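Friday night anime, week whatever

My brother and I have a rule that whoever falls asleep first during the Friday block has to rewind for the other one. We stream now, so there's nothing to rewind, but the rule stands and I am 43 and have lost four weeks running.

Fliseck

Episode 40, and they are still in the tunnel. I like the tunnel. It has nice lighting and the echo on the voices is a lovely touch, but we went into it in August and the hero has had the same scratch on his cheek the whole time. This week he shouted the name of his attack, we cut to a flashback of him learning the name of his attack, and then the credits rolled. I'd complain more if the ending song weren't so good.

The dub is better than it was. Whoever took over the villain has worked out that he's funnier when he's tired. 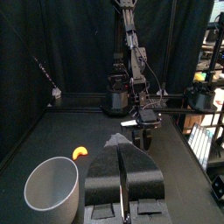
Otent

My favourite of the lot, and the one I can't get anyone to watch. It's about a postal clerk in the year 3302 sorting letters for planets that have closed. There are no fights. In this one she looked for a stamp. I was on the edge of the couch.

They've moved it to the last slot, after midnight, where networks send shows to think about what they've done.

Prandis

Loud. A tournament with 100 entrants, and I believe we're going to meet every one of them, along with their sad childhoods. The colours are gorgeous and my brother can name the whole bracket. I went and made toast during the semi-final of the qualifying round and came back to the same punch.

Next week is the first episode of Miranda, which the trailer says is a cooking show with swords. I'm having a nap beforehand.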